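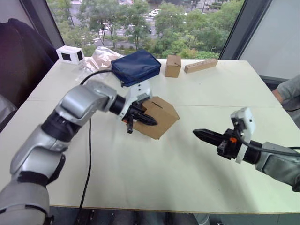

**求助:白色拼接桌面中间那条缝,大家怎么处理的?**

**楼主 | 南窗的猫**

各位好,潜水很久了,第一次发帖,话有点多,大家多包涵。

家里收拾出一间小屋,专门用来打包寄东西(我做点手工皂,量不大,逢年过节会忙一阵)。桌子想要大一点的,看中了 Kosten 家的白色台面,两块板拼起来的那种,横着有一条浅浅的缝。家里人说有缝不好,迟早藏灰;我倒觉得两块板好搬,我们楼道窄,整块的怕是拐不过弯来。

预算 1,149 元,含桌腿。平时桌上就是小方纸盒、透明塑料袋、胶带这些。想问问用过拼接桌面的朋友,这条缝到底碍不碍事?

**2楼 | 豆腐脑加辣**

碍事!我说得直一点,楼主别介意。我那张也是拼的,用了不到一年,缝里全是纸屑和胶带渣,拿牙签一点一点挑,挑得我脖子疼。尤其是你要做皂,皂屑掉进去再沾点水汽,想想都头大。能上整块就上整块,楼道窄可以请师傅走阳台嘛。

**3楼 | Taha Alaoui**

我和楼上感受不太一样,我的拼接桌用了 3 年,缝还是细细一条。关键在安装,两块板下面要用连接片锁紧,桌腿调平以后再锁一遍。很多人装完第一遍就急着往上摆东西了,过几个月板子一高一低,当然藏灰。

另外提醒一句,缝横着走的话,纸盒尽量放在同一块板上折。压线的时候跨着缝,底下不平,折出来的边容易歪。我是 Panovico 的桌腿配自己找的板,螺丝孔要重新打,手生的朋友还是买成套的省心。

**4楼 | 豆腐脑加辣**

回3楼:连接片我也装了呀……不过调平以后确实没再锁第二遍,周末趴下去看看。但我还是坚持整块的好擦,一抹布过去就完事,心里舒坦。

**5楼 | 梅子汤**

插一句题外话,楼主别光想着缝,桌面后面那一排怎么摆也很要紧!我以前什么都往后排堆,机器、袋子、备用盒子,前面剩下窄窄一条,折个盒子胳膊肘都抬不起来。后来靠墙钉了块洞洞板,买了 11 个挂钩,剪刀胶带全上墙,后排只留常用的,宽敞多了。

还有塑料袋,揉成一团丢在桌上看着特别乱,又轻,开个风扇就满屋子跑。我现在是套在一个纸巾筒里抽着用,我婆婆教的法子,土是土了点,好使。

**6楼 | 老孟在阳台**

说说线。白桌面上黑线最显眼,从桌子前沿垂下去的线尤其讨厌,坐下来膝盖一顶就扯着了。能往后走就往后走,实在要从前面下,就在桌板底下贴几个理线夹,把线收到桌腿边上去。Jumari 那种背胶夹子我贴了 26 个,夏天掉了一小半,后来改用螺丝固定的才老实。

**7楼 | 南窗的猫(楼主)**

哎呀,一晚上没看就这么多回复,谢谢大家!我今天特地拿卷尺去量了楼道拐角,整块的板真的过不去,走阳台要另外请人,算下来就超预算了。所以大概还是选拼接的,连接片锁两遍这个我记在本子上了。

梅子汤姐姐的纸巾筒我马上就试了,真的好用,就是我家纸巾筒有点细,抽到后面会卡。

还想再问一句:小方盒大家是提前折好一堆备着,还是来一单折一个?我试过提前折,结果没地方放,堆到椅子上去了,人只好站着干活……

**8楼 | 梅子汤**

提前折,但别折多,够一天用的就行。筒子换厨房纸的,粗一圈,不卡。

**9楼 | 豆腐脑加辣**

我反对提前折,折好的盒子占地方还落灰,客人收到一盒子灰多难看。平着放,要用再折,手熟了很快的。

顺便汇报一下,刚才趴下去看了,连接片松了两个。Taha 说得对,我收回一半的话,另一半等我拧紧用到 8 月再说。

**10楼 | Taha Alaoui**

哈哈,等你消息。拧之前先把缝里的渣清干净,不然夹在中间合不拢。楼主的缝要是还不放心,可以铺一张薄桌垫,Holst 有按尺寸裁的,下单时长宽各报小几毫米,免得边上翘起来勾袖子。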